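The **Floddale burger** is a style of hamburger that grew up in the lunch counters of Floddale, a small mill town of 3,601 people, and it is still eaten there with a good deal of affection. It is a thin patty on a soft bun, dressed with raw onion, pickle and a sweet mustard sauce that locals simply call "the yellow."

## Origins

Most accounts give the credit to Rosaire MacLeod, who cooked at the Lemieux lunch counter and wanted something the mill hands could finish in a 10-minute break. MacLeod pressed the meat very flat so it would cook fast, and had everything else laid out ahead of time - a habit that cooks in town keep to this day.

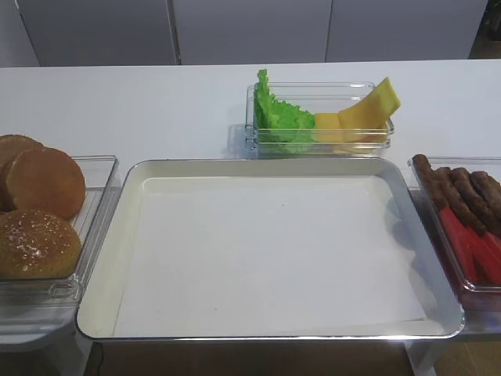
Why is the patty so thin? A thin patty cooks through in a couple of minutes, and the short mill breaks left no time for anything thicker.

## Preparation

The onion is sliced as fine as the cook can manage and goes under the meat, where the heat softens it a little. Toppings are kept apart until the last moment, so that the bun stays dry and the pickle stays crisp.
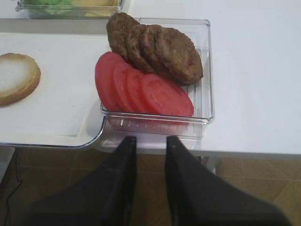
The yellow goes on last, and generously, and families will argue happily over how much vinegar belongs in it. In nearby Netusetti the sauce is made with honey, and the Sultano diner there adds a slice of mild cheese as well.

## Festival

A burger supper is held in Floddale every March, with long tables, a pie raffle and six grills going at once. The best-attended supper so far served 2,000 burgers.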